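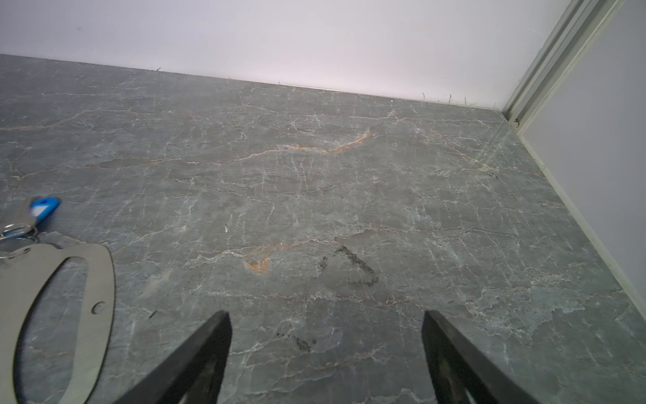

Man dürfe sich das nicht wie im Film vorstellen, hatte Wenska vorab am Telefon gewarnt, es passiere über weite Strecken überhaupt nichts, und wenn etwas passiere, dann meistens das Falsche. Wer trotzdem kommen wolle, solle Kaffee mitbringen, die Maschine im Werkraum sei auf Stufe zwei der Reparaturliste und werde dort vermutlich auch bleiben.

Ich bringe also Kaffee mit. Die Robotik-AG trifft sich im Keller, hinter dem Fahrradraum, und nennt ihr Vorhaben Greltel. Woher der Name kommt, will mir keiner verraten. Zwanzig Jugendliche stehen auf der Liste, sieben sind an diesem Nachmittag da, und von den sieben essen zwei.

Die Aufgabe klingt so, dass man sie einem Kleinkind übertragen würde: Zwei Arme sollen Dinge, die in einer Wohnung herumliegen, vom Boden aufheben und in ein Fach legen. Im Mai geht es damit zum Wettbewerb nach Hulstead, fünf Gegenstände pro Durchgang, und welche es sind, erfährt man erst vor Ort. Schlüssel gelten als gemein. Sie liegen flach, sie haben Löcher an Stellen, wo man zugreifen möchte, und sie ändern beim Anheben ihre Form. Ein Neuntklässler erklärt mir das mit der Milde eines Menschen, der dieses Gespräch schon mit seinen Eltern geführt hat.

Geübt wird nach einem Verfahren, das die AG »Vormachen« nennt. Jemand führt die Arme von Hand durch die Aufgabe, wieder und wieder, und aus den Aufzeichnungen soll das Programm lernen, wie man es macht. Leider lernt es auch, wie die Person es gemacht hat. In einer Version vom Winter hielt der linke Arm vor jedem Griff kurz inne, als müsse er sich überwinden. Das Zögern ließ sich auf einen Schüler zurückführen, der beim Vormachen nebenher Vokabeln gelernt hatte. Die Vokabeln saßen, immerhin.

Seitdem gibt es Regeln. Beim Vormachen wird nicht gelernt, nicht gegessen und nicht über Fußball gesprochen. Die dritte Regel wird während meines Besuchs mehrfach gebrochen und jedes Mal von demselben Mädchen eingeklagt, das danach selbst etwas über Fußball sagt.
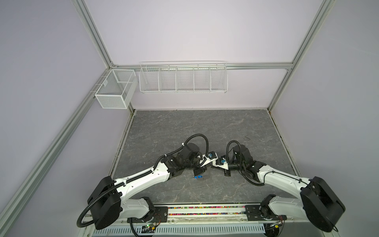 Der Streit, der die Gruppe seit Wochen beschäftigt, betrifft die Zusammenarbeit der beiden Arme. Die eine Fraktion will jedem eine Hälfte des Bodens zuteilen, wie Geschwistern auf der Rückbank. Die andere findet das feige und möchte, dass sie einander Dinge übergeben. Wie eng es dabei in der Mitte werden kann, sieht man, wenn die Greifer sich dort beinahe berühren und die kleinen Kameras an beiden Handgelenken nach innen schauen. Vorerst hat sich die Rückbank durchgesetzt, mit einer Ausnahmeregelung für schwierige Fälle, die bereits länger ist als die Regel.

Dann wäre da noch die Frage des Ablegens. Ein Durchgang zählt erst, wenn der Gegenstand im richtigen Fach liegt, und daneben ist auch in Hulstead daneben. Die Firma Jafarzadeh, die der AG Schrauben und gelegentlich Ratschläge überlässt, hat zu größeren Fächern geraten. Die Jugendlichen haben den Rat höflich notiert. Größere Fächer seien in Hulstead nicht erlaubt, sagen sie, und Schrauben könne man immer gebrauchen.

Gegen fünf wird es still im Keller. Ein Versuch läuft, alle schauen hin, auch die beiden Essenden — und ich ertappe mich dabei, wie ich einem Stück Plastik die Daumen drücke. Der Greifer senkt sich, schließt, hebt. Er hält nichts. Jemand schreibt eine Zahl in ein Heft, jemand anderes sagt »nochmal«, und der Neuntklässler fragt mich, ob von dem Kaffee noch etwas da ist.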